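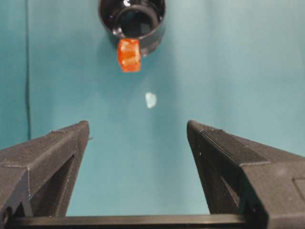
Figure 4. Glossy black cylinder against a teal-blue backdrop.

3.2 Choice of drinking vessel

Households in Grudau and Likow were asked which vessel they used for the first hot drink of the day, and whether they used the same one later on. The survey form went to 2078 addresses and 1309 usable forms came back. Forms with no age given were kept, but they are left out of the age tables.

Most people named one vessel and stayed with it all day. Those who changed did so after lunch, and the change was nearly always to a smaller size. Color mattered more than we had expected when we wrote the form. Respondents who drank tea without milk preferred a light inside because they judged strength by eye. Coffee drinkers gave mixed answers - many said they had never thought about it.

Older respondents in Likow often wrote in the word "good cup" for a vessel kept for guests. The form had no box for this. We coded these answers by hand and treated them as a separate group in Section 3.4. A white cup was the most common answer in that group.
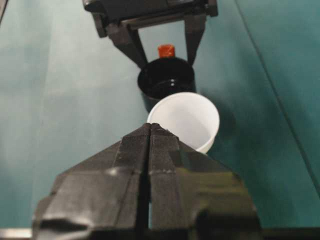 3.3 Replacement and loss

Breakage was the main reason for buying a new vessel, followed by moving house. Chips on the rim were put up with for a long time, chips on the foot even longer. In Grudau, 19 respondents said they still used a cup with a glued handle. Sets bought whole from the Haberkorn shop were replaced one piece at a time, so that few stayed complete.

Dark vessels were said to hide stains, and several people gave this as their reason for picking a black cup at work and a pale one at home. We did not ask how often vessels were washed, and the answers can't settle whether stains led to earlier replacement.

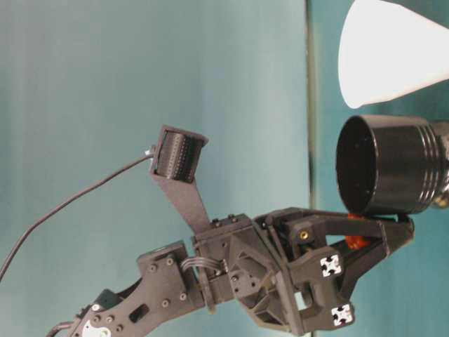 Presport, 19 Aug 2023

Coding of the written answers was finished after the first draft of this section. The totals given above are the corrected ones. The age tables follow in the appendix, with the Likow forms listed first.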